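Home | Tickets | Parking | FAQ

Does the $31 Altard lot still sell out?

They say so. I have yet to see it full an hour before kickoff.
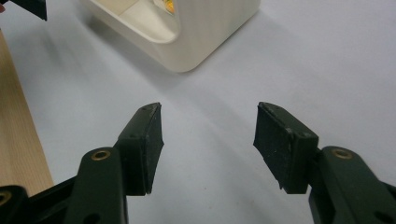 By the Flallonance Fan Desk
Oct 2, 2023

Is the new bag rule really faster?

The club claims it is. Gate C had one line open last game, so I doubt it.

Will the 685 seats in Benell End be back by December?

That was the promise last year too. Don't buy on it.

Contact | © Flallonance | Back to top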